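12 min read

Search this journal Go

3.2 What people keep, and what they keep it in

I should say early on that I never set out to write about boxes. The study was meant to be about how households in Gekley decide what to throw away, and I had a lovely tidy interview sheet for it (written mostly with Zoia Bilyk, who is much better at questions than I am). But people kept wandering off the sheet and telling me about the box under the bed, or the one on top of the wardrobe, and after a while I gave in and started asking. 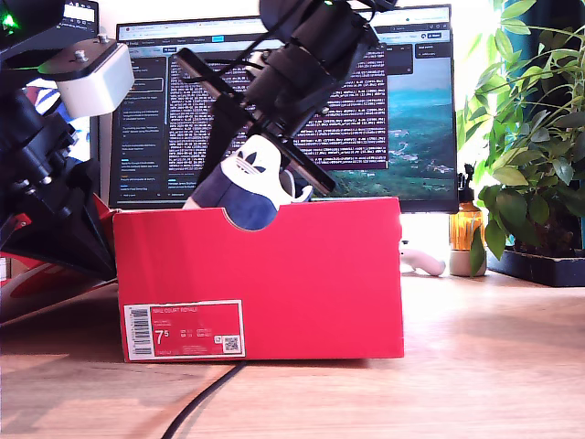
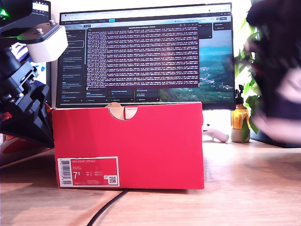

Figure 3. Red shoeboxes on a desk, in both cases with a monitor behind.

So, the numbers first. We had 474 households fill in the short form, and 44 of those let us come round and talk for an hour or more. In the talks I asked everyone the same opening thing, which was simply "where do you put the bits you can't decide about?" I loved this question! People laughed and then went quite quiet, and then they'd go off to fetch something.

What they fetched was mostly paper. Old letters, bank cards that had run out, school reports, the instructions for a cooker they no longer owned. Colm Tully, who did the visits on the north side with me, called these "waiting things" in his notes and the name stuck, so I use it from here on. A waiting thing isn't rubbish yet and it isn't treasured either. Amrani makes a similar point about kitchen drawers, though I think she is a bit hard on people who hold on to string.

The container mattered more than I'd guessed. If the waiting things lived in a drawer, people could rarely tell me what was in there. If they lived in something with a lid that could be lifted down and put on the table, they could usually list a good part of it before opening it, and they'd looked inside more recently too. About 80 of the short forms mentioned a shoebox by name without our asking, and a few told us which pair of shoes it came with, years after the shoes had gone.

Get new issues by email. Enter your address. No thanks

Salma Abdel Rahman has suggested that the size does a lot of the work, and I'm fairly sure she's right. When a box is full you have to sort it or start another, and only four of the people I visited had happily started another. The rest had a sort-out, often on a wet Sunday, often with somebody else in the room saying "surely not that". I come back to the somebody else in 3.3, where the couples disagree with each other rather a lot.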